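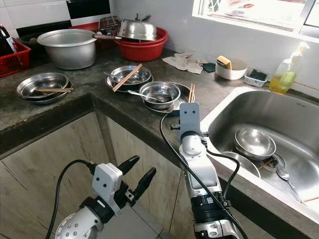

Enia kitchen work: questions about the cable fault
Last updated 5 June 2025

We stopped all dish work with the Enia two-arm unit at the Brelside kitchen after a fault with the right arm. Many users of the unit have written to us since then, and the same questions come again and again. We have collected them on this page. If your question is missing, please write to the Lumside support desk.

What happened?
The unit was moving steel dishes from the counter to the sink. During a reach to the back of the counter, the outside cable of the right arm caught under the rim of a bowl in the sink. The arm continued its movement. The cable became tight, the signal to the gripper was lost, and the fingers opened while they were holding a plate. The plate fell on the floor. The arm stopped with code 41.

Was anybody hurt?
No. One operator was in the room and stood outside the marked line. The plate has a dent and the cable was damaged near the wrist plug.

Why did the gripper open? Should it not stay closed?
It should. This is the part of the fault we take most seriously. In the Nyaga control software, the gripper is set to hold its last position when the signal is lost. On this unit the setting had been changed to "release" for a cleaning job in October and was not changed back. With the correct setting the plate would have stayed in the fingers, even with a damaged cable.

Which tasks are affected?
Any task in which an arm reaches over a sink, a rack or a pile of dishes. The cables run outside the arm in a loop, and the loop hangs lower when the elbow is bent. Basins with a wide rolled rim need special care. A cable can slide under such a rim easily, and it does not slide out again by itself. 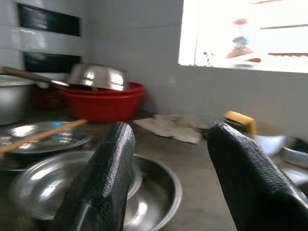

View from the wrist: the open gripper, with a large steel basin close to the left finger.

Can the wrist camera see the cable?
Not well enough to depend on it. The camera looks past the fingers to the work, and the cable loop is behind it for most of the movement. The head camera is better for this, but the arm itself can hide the loop. We ask the operator to look at the cable with their own eyes before every reach over the sink.

Why did the arm not stop earlier?
The force limit was too high. It was chosen for lifting a full pot, and the same value was used for all tasks. A tight cable pulls slowly at first, and the software understood this as normal load. When we looked through the records of 181 earlier runs, we found 16 in which the load on the right wrist went up in the same way and then came down. Probably the cable touched something in these runs too, but we can not prove it from the records.

What has been changed?
Dish tasks now have their own force limit, much lower than the one for pots. The unit also refuses to start if the gripper setting is "release". The cable is held with three clips, so that the loop is shorter at the elbow and the wrist can still turn. 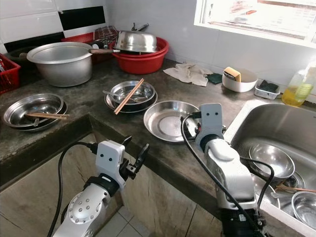 The clips do not remove the risk completely. When the arm works beside the sink, some length of cable must remain free, or the wrist can not point down to a plate. For this reason we have also changed the order of work. The dishes nearest to the sink are taken first, and the arm goes back to its rest position before it reaches to another stack.

I see code 41 on my unit. What should I do?
Press the red stop button, also if the arm is already still. Do not pull the cable and do not take a dish out of the fingers by hand. Then:
Look where the cable goes, from the wrist to the base.
Support the dish from below with a tray.
Release the joint brakes from the panel, one joint at a time, and guide the arm back.
Check the wrist plug for bent pins before you switch on again.

May I restart without informing you?
Please do not. Send us the run record first, also when you find no damage. We normally answer on the same working day.

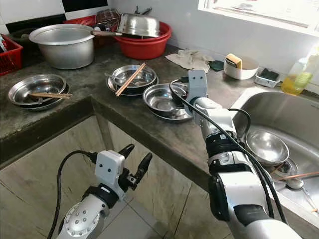 Do I have to empty the sink before a run?
It is not required, but bowls which lie on their side should be laid flat. A tilted bowl gives the cable a place to go under.

Can I fit the clips myself?
Yes, if you have done the Lumside service course. Other users should wait for a technician. A clip in the wrong position can bend the cable too sharply, and this damage is not visible from outside.

When will the Brelside unit work again?
It does already, with steel dishes only and at reduced speed. Glass and ceramic dishes will stay out of the tasks until we have finished the tests with the new force limit.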